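Print this page | E-mail to a friend

Picking robot coming to our returns area, what happens to the rest of us?

I work in returns at Martens, a small parts warehouse on the edge of London. There are nine of us on days. Our job is to take mixed odds and ends out of bins one at a time, check them and send them on. In April the firm is putting in a robot arm from Vedunel to do the first part, lifting single items out of the bin. The manager says no jobs are going but that "roles will change", and he couldn't tell us much more when we asked.

Has anyone worked next to one of these? I'd like to know what the day is like and whether we should be asking for anything in writing. I'm 54 and I've been on this bench a long time.

Posted by benchside, Tue 7 January
3 shares

Raphaël Gautier

We have had two at our site for a while, from a different maker. I was a picker and I'm now what they call a cell operator, so I can tell you how it went for us.

The lifting and reaching mostly goes. What you get in its place is clearing stops. The arm is good with plain solid things and poor with clear plastic, shiny packets and anything thin lying flat. Small pieces that end up in a corner are the other trouble. When it gives up on an item, somebody has to stop the cell, take the thing out and start it again. On a bad mix of stock that felt like all I did. In our first full week we logged 884 stops. It came down to 359 a week once we were allowed to decide what went in the bins and what went straight to the hand bench.

So my first advice is to ask who sorts the stock before it reaches the robot. If that is you, it is proper work and should be in your job description. With us it was treated as something we did in between for months.

Second, ask about targets. Ours were told 3,000 items a shift across the area, and that number came from the sales talk, before anyone had looked at our stock. The people on the bench ended up making up the difference by hand. Get it agreed that the target is looked at again after the first month.

Third, training. Two people were trained properly and everyone else learned from them. When both were off, the cell stood still and we went back to picking. All nine of you should get the full course, and it should be in paid hours.

As for your age, the oldest person on our shift took to it fastest. The screens are simple. What takes time is getting a feel for which items it will drop.

Was this helpful? 41 people said yes

dockleaf

They always say no jobs are going. Join a union.

Was this helpful? 6 people said yes

Endus

Agree with most of what Raphaël wrote. I fit and service cells like these, and the part that gets left out is the talking. The engineers will be at your site for a few weeks before handover, trying it on your own stock. Go and stand with them, with your manager's say-so. You know which packets split and which parts roll, and they don't — if they hear it early they can change the gripper or the settings. After handover every change is a call-out and your firm will put it off.

Also ask for these in writing: who is allowed to reset it, what you do when it stops and there is no trained person on shift, and whether you can still swap between the cell and the hand bench. Watching an arm for a whole shift is tiring in its own way. 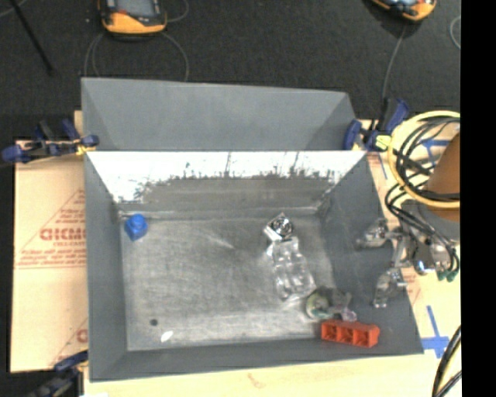 I would push hardest on the swapping. Two hours on the cell and then a change worked well at the last place I looked after, and the people there asked to keep it when the trial ended.

Was this helpful? 17 people said yes

4 comments | Print this page | E-mail to a friend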